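8 April 2025

Registration for the August camp closed at noon. Final count is 268 players against a capacity of 300 at the Ostitz grounds, so no waiting list this year. Keerthana Raju sent the age breakdown in the afternoon. The under-11 group is the largest again and will need a third pitch in the mornings.

Pitch allocation, as it stands: under-11 on 1, 2 and the short artificial one, under-13 on 4 and 5, goalkeepers on the strip behind the stand. The strip drains badly. If it rains on the first two days the goalkeepers move indoors and lose an hour to the changeover. I have put this in the schedule as a variant, on a separate sheet.

Azlan Rahman wants the small-sided games cut from 20 minutes to 13. His argument is that the running load drops off after that and the last part of each game is walking. I checked it against my notes from last summer and the pattern is there for the younger ones. For the under-15s I could not find it. Agreed to 13 for the two youngest groups only.

Brirkard quoted 837 for the portable goals, delivery included. Cordero came in at 607, but theirs have no rear ballast and we would have to rent sandbags. Asked Cordero for a price with ballast before deciding. The anchors matter more than the difference in cost — the Ostitz field is open on the west side and gets wind after lunch.

The bus from Sudska is still not confirmed. They want a passenger list by Friday, which I can do now that registration is closed.

Knee held up on the evening run. Five kilometers, flat, no swelling afterward. Ice anyway. 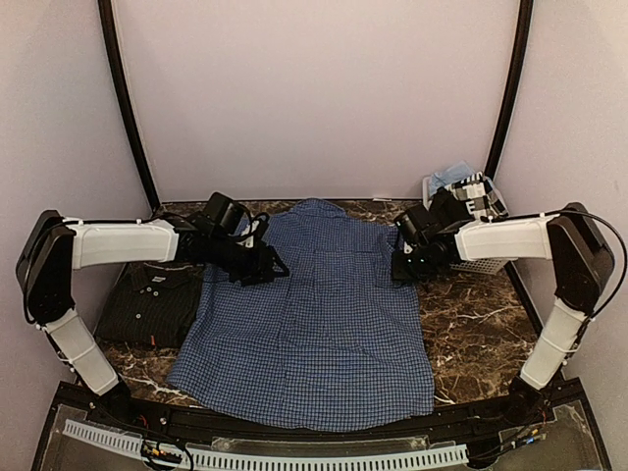 Tomorrow: passenger list first, then the coaching ratios for Keerthana. We are two coaches short in the under-13s unless Azlan takes a group himself, and he has not said yes.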